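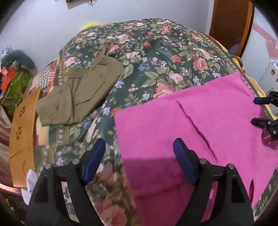 Figure 1. Folded olive-brown garment and pink cloth on the floral bedspread.

Print this page | E-mail this page

Folding Laundry on a Bed: Project Report
Tomos Bellis, 2020-07-26

The project looked at how well clothes stay folded when the bed is used as the work surface. Work began in June and covered 211 items, sorted into garments and flat cloths. Each item was folded, left for 40 minutes and checked again.

Flat cloths gave less trouble. A large cloth can be spread out first and the fold lines pressed by hand. Garments with a waistband were slower – the band tends to turn over and the fold has to be redone. A patterned bedspread such as the one in Figure 1 made small items harder to find, but plain colors stood out well.

For the next round I would use a firmer surface and compare the two.

Comments (2)

Ľubomír Skála: Did you try rolling the trousers? Mine hold up better that way.

Brelulard: Good report. I would like to see the times for each type of item.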